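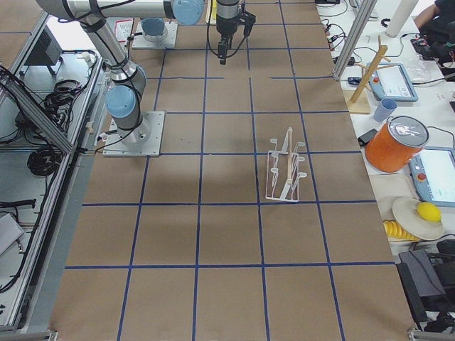

1. Purpose of the visit

Our project group attended the open day at the Fellance robotics workshop in Ternaldale on Tuesday, December 8, 2020. The visit counts toward the site component of the automation unit. Each group had to observe one manipulation cell in operation, record how it was laid out, and relate the layout to the pick-and-place work done in class during the year. We chose the household objects cell. The other cells open to visitors were a palletizing station and a small conveyor line named Winunier, which we saw only briefly.

Our host for the session was Kelly Hartley, who supervises the cell and answered most of the questions reported below.

2. Layout of the cell

The work surface is a large table covered in brown kraft paper, held at the near corners by metal clamps. Dark blue tape divides the paper into a grid of squares. Hartley explained that the grid has no function in the control software. Operators use it to put objects back in approximately the same position between runs, and to call positions out to each other by row and column. The paper is replaced when it wears, and the tape is then laid again by hand. She was open about the fact that this makes the grid only as accurate as the person laying it.

The arm closest to the left side of the table stands on a square metal mounting plate and carries a black parallel gripper. A second arm has its base at the far end. Cables on the first arm are tied along the upper link. We noted this because our own bench arm lost a session in April to a cable that caught on the elbow joint.

An aluminum extrusion frame beside the table carries an electronics box and a good deal of coiled cable. On the other side, a white side table holds the teach pendants, each with a red button, along with objects that are not in use: a wooden mug tree, a small light blue cup, a plate with a lemon, and some plastic banana pieces.

3. The demonstration

The task on the day used a white wire dish rack and a thin wooden dowel. The rack was placed on the right of the centre of the grid, over one of the tape lines. The program, which the staff call Sultana, moves the gripper above the dowel, closes on it, lifts it clear of the rack and lays it down on the paper.

The task is harder than it sounds. The dowel can lean either way inside the rack, and the wire hooks leave limited clearance for the fingers. If the gripper comes down off-centre, it touches a hook before it reaches the dowel and the rack slides. We watched 15 runs. In four of them the rack moved and the operator stopped the arm and reset it. The remaining runs finished without intervention.

The approach speed was set to 100 mm/s for visitors. Hartley said the same program is normally run at 200 mm/s when the workshop is closed to the public, and that the failure rate at the higher speed is a little worse. We did not see this and cannot confirm it.

4. Comparison with our own work

Our class project used a single arm and wooden blocks on a bare bench. Three differences are worth recording.

Repeatability of placement. We marked object positions with pencil crosses, which were hard to see from the operator's chair. Tape would have been faster, and we intend to use it next term.

Object choice. Blocks are rigid, flat-sided and stable. A dowel standing in a wire rack is none of these – the position of the target depends on the position of a second object that can itself move. Our fixed waypoints would not cope with it.

Side storage. Our spare objects were kept in a cupboard across the room. Keeping them on a table next to the work area shortens changeovers, although it does put more clutter within the operator's reach.

5. Limitations

We had one session at the cell and no access to log files. Run outcomes were judged by eye from behind the visitor line. We did not time individual runs, so no cycle time is given. The second arm was not part of the dowel task, and Hartley's account of how both arms are used together is left out of this report as we did not observe it.

6. Follow-up

The group will repeat the dowel task on the school arm using a borrowed dish rack. The parts list and risk assessment are in Appendix B.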